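Washing and Drying Small Plush Toys by Hand

Small plush toys collect skin oil, dust and food residue faster than larger ones, mostly from being carried. A toy under a foot long can be cleaned in a bathroom sink with ordinary supplies. The procedure below covers polyester plush and fleece with polyester fiberfill. It doesn't cover toys filled with wood wool, sawdust, beans or straw, or anything with a battery pack that can't be taken out.

What you need

A sink or basin
Liquid detergent with no bleach and no fabric softener
A soft toothbrush
Two white cotton towels
A white cotton cloth for testing
A mesh drying rack, or a wire rack with a towel over it
A slicker brush or fine pet comb (long pile only)

Step 1. Read the tag

Look for the sewn-in label, usually at a side seam or near the base. A hand symbol in a tub means hand washing is allowed. A crossed-out tub means surface cleaning only; go to the section on surface cleaning below. If the tag has been cut off, treat the toy as surface clean until you have done the tests in Step 2.

Squeeze the toy through the body and limbs. Fiberfill feels even and springs back. Pellets shift and click. Pellets in an inner bag can be washed if they are plastic, but drying will take twice as long.

Step 2. Test for color bleed

Dampen the white cloth with cool water and a drop of detergent. Press it on a hidden spot of each color for a full minute, then look at the cloth. Dark grays, blacks and reds are the usual sources of trouble, and they matter most where they are sewn directly against white or pastel fabric. Test the thread as well if the face is embroidered. Embroidery floss on newer toys is nearly always colorfast. On older handmade pieces it often isn't.

If any color transfers, do not soak the toy. Surface clean only.

Check the attachments at the same time. Bows, patches and badges may be stitched, glued or both. Lift the edge with a fingernail. A glued part will show a stiff, shiny line underneath, and warm water will soften many craft glues. Loose stitching should be repaired before washing.

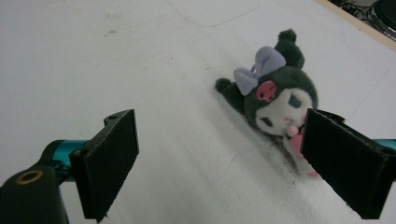
Step 3. Remove dry soil first

Shake the toy outdoors, then go over it with the toothbrush, dry, working in the direction of the pile. Use a vacuum with a piece of nylon stocking over the hose if there is a lot of dust. Water turns dry dust into mud and pushes it down to the backing, so this step saves a rinse later.

Step 4. Wash

Fill the basin with cool water. Add half a teaspoon of detergent for every gallon. Mix it before the toy goes in.

Submerge the toy and press it gently until the air is out. Do not twist. Let it soak for 3 minutes, then press and release for another minute or so. Work on stains with the toothbrush, using short strokes and very little pressure. Fleece will pill if it is scrubbed in circles.

Drain and rinse in clean cool water until no more suds come out when the toy is pressed. Small toys usually take four rinses. Detergent left in the fill attracts soil, and the toy will look gray again within weeks.

Step 5. Remove water

Roll the toy in the first towel and press down along the roll with your forearms. Repeat with the second towel. Support the head while lifting. Wet fill is heavy, and the neck seam is normally the weakest point on toys with large heads.

A spin cycle is acceptable if the toy is inside a zipped mesh bag and the machine can be set to 600 rpm or lower. At higher speeds the fill packs to one side.

Step 6. Dry

Pull the toy back into shape while it is damp. Break up any clumps of fill by pinching from both sides. Straighten ears, bows and tails now — they will dry in whatever position they are left.

Place the toy on the rack with air moving underneath. A small fan on its low setting works well. Turn it every few hours. Allow at least 28 hours for a small fiberfill toy and longer in humid weather. In July, in a house without air conditioning, I have had to allow two full days.

Do not use a dryer on heat. Polyester pile melts at the tips and goes harsh, and this can't be reversed. The no-heat setting is safe inside a mesh bag.

The toy is dry when the center of the head feels the same temperature as the surface. If it feels cool, there is still water inside. Putting it away at that point is the main cause of mildew smell.

Surface cleaning

Mix a few drops of detergent in a cup of warm water and beat it with a whisk. Use only the foam. Apply it with the toothbrush to one area at a time, wipe with a damp cloth, and blot with a dry one. Keep the backing as dry as possible. Finish one color before starting the next, and rinse the cloth between colors.

Restoring the pile

Brush long pile once the toy is completely dry. Fleece needs no brushing; a light pass with a fabric shaver will take off pills, but keep the shaver well away from embroidery and seams. Matted spots that don't respond can be held in steam from a kettle for a few seconds, at arm's length, and brushed again after they cool.

Revision note: the soak time in Step 4 was shortened after Henrik Kramer wrote in about dye migration on a dark fleece toy with a white face. The earlier version of this page gave a longer soak for all fabrics.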